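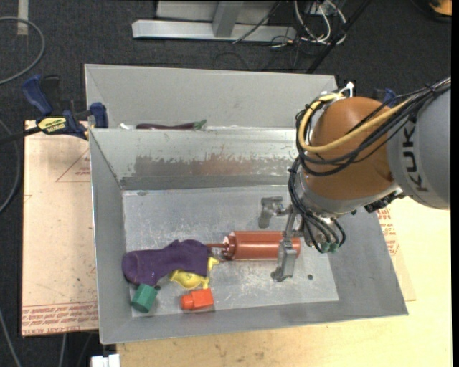

Mixed small items to be accepted at Salteck Reuse Centre

14 Oct 2025

Salteck Reuse Centre has confirmed that households may now bring in small, unsorted items together, in a single bag or box, and that the contents will be sorted at the centre. The change applies to toys and loose building blocks, odd socks and gloves, short lengths of rod and tube, wrapping and ribbon, and the many small objects that collect in drawers and at the bottom of cupboards.

Until now, the centre has asked for small items to be separated by type before arrival. Residents were expected to put fabrics in one bag, hard plastics in another and metal in a third, and mixed bags were returned at the gate. The rule was introduced when the centre opened and had not been reviewed.

The new arrangement follows a trial at the Barua Road site, in which 335 mixed bags were received and their contents recorded. The trial was run by the centre's materials team under Pramila Sachdeva, Head of Materials, and its findings have been published on the centre's noticeboard and in the reading area beside reception.

"People do not keep their belongings by material," said Ms Sachdeva. "A child's box will have a sock in it, a few blocks, a piece of pipe from some game or other and a sweet wrapper. We were asking families to do a job at the kitchen table that is better done here, and a good many of them simply stopped coming."

What the trial found

The report states that most of the contents could be passed on or recycled once separated. Coloured blocks and other hard shapes were the most commonly received items, followed by single socks and other small pieces of clothing. Tubes, rods and dowels formed a smaller group, but one for which the centre has regular takers among local schools and allotment holders.

The team reported some difficulty with soft items. Fabric tends to spread when a bag is tipped out, and it covers whatever is underneath. Thin, shiny and crumpled material caused a different problem, as it was often caught beneath something heavier and was missed on the first check. The report recommends that fabric be lifted out first wherever it can be, and that the floor of each bin be looked over again before the bin is marked as clear.

A further section deals with the bins. The team compared deep crates, shallow trays and open sheet-metal bins over the course of the trial. Crates held more, but small objects settled in the corners and were hard to reach. Trays were quick to work from, although round items rolled off them. The report favours the sheet-metal bin – its walls are high enough to keep cylinders and balls from escaping, and a plain grey floor makes it easy to tell one coloured item from another. Scuffing of the metal is considered normal wear and is not a reason for replacement.

Ankit Goel, who prepared the report, noted that the amount placed in a bin at one time mattered more than had been expected. A bin filled to the top took far longer to clear than the same contents divided between several bins. The guidance now asks for a thin layer, with part of the floor left showing.

"There is a temptation to tip the whole bag in and be done with it," Mr Goel said. "A handful of things at a time is slower at the start and quicker by lunch."

Where items will go

Sorted items will be directed to one of five streams: toys and games, textiles, craft and school materials, recycling, and a final stream for anything that cannot be used. The last of these is to be weighed monthly and the figure displayed at the entrance.

Toys and blocks will be washed and checked before being offered in the centre's shop, where they are sold by the scoop. Incomplete sets are welcome. The shop manager, Azra Perić, said that loose blocks rarely stayed on the shelf for long and that buyers seldom asked whether a set was complete. Large single blocks, including hexagonal and rounded shapes, will be kept apart from interlocking bricks, as customers usually want one or the other.

Single socks will be paired where a match can be found. Those which remain single after two months will be offered to schools for puppet-making and similar work, or sent for fibre recycling. Residents are asked to wash socks and gloves before bringing them in. Items need not be ironed or folded.

Rods, tubes and cylinders in sound condition will go to the craft and school materials stream. Teachers may request a mixed box by writing to the centre, giving the age of the pupils and, if possible, the purpose. Boxes cannot be made up to an exact list. Requests are dealt with in the order in which they are received, and schools that had a box in the spring term are asked to allow others to go first.

Foil, film and crumpled wrapping will in most cases be recycled. Clean ribbon and sheets of coloured paper large enough to be used again may be placed on the craft shelf.

Bringing items to the centre

Mixed bags will be accepted at Barua Road during normal opening hours and at all 11 neighbourhood collection points. Bags should be no larger than an ordinary carrier bag and should be tied at the top. Boxes with lids are also suitable. Open boxes can be taken at Barua Road only, as the collection points have no covered storage.

The following should not be placed in a mixed bag:

Batteries, and anything with a battery that cannot be removed
Glass, china and mirrors
Knives, blades and loose needles
Medicines and cosmetics
Paint, glue and cleaning products
Food and food packaging that has not been rinsed

Batteries may be handed in separately at reception. Glass and china should be wrapped and taken to the breakables counter, where the existing arrangements are unchanged. Sewing needles and pins can be accepted if they are in a closed tin and the tin is labelled.

Residents who prefer to sort their items at home may continue to do so. Sorted bags will go directly to the relevant stream, and there will be a separate shelf for them at each collection point. Parents and carers are reminded to check bags before they are handed over. During the trial the centre received a number of items which had plainly been included by mistake, among them a set of house keys and a much-loved knitted rabbit, both since returned. Anything thought to be of personal value will be kept at reception, but the centre cannot undertake to search for a particular item once a bag has been opened.

Changes to the sorting room

The sorting room at Barua Road has been rearranged to make space for the mixed bins. The textile racks have been moved to the north wall and the scales now stand beside the loading door. New shelving has been supplied by Dinditz, and the floor markings have been repainted. The room remains closed to the public, although group visits may be arranged through reception. Visitors should wear closed shoes.

Desta Nigatu, Site Manager, thanked residents for their patience while the work was carried out, during which the side entrance on Zevard Lane was closed. It has since reopened. The ramp has been resurfaced and the handrail extended to the lower step – a change requested by several regular visitors.

Mr Manikandan Pillai, who represents the neighbourhood collection points, said that the collection points had been turning away mixed bags almost daily and that he expected the change to be well received. He asked that bags not be left outside when a point is closed, particularly in wet weather, when fabric quickly becomes unfit for reuse and has to be thrown away along with anything it has been lying against.

The arrangement will be reviewed in February. The review will look at the quantity received, the share of items passed on for reuse, and the time taken to clear each bin. Comments from residents, schools and shop customers are invited and may be left at reception or sent to the centre in writing. Printed copies of the guidance, including a large-type edition, are available at Barua Road and from each of the collection points.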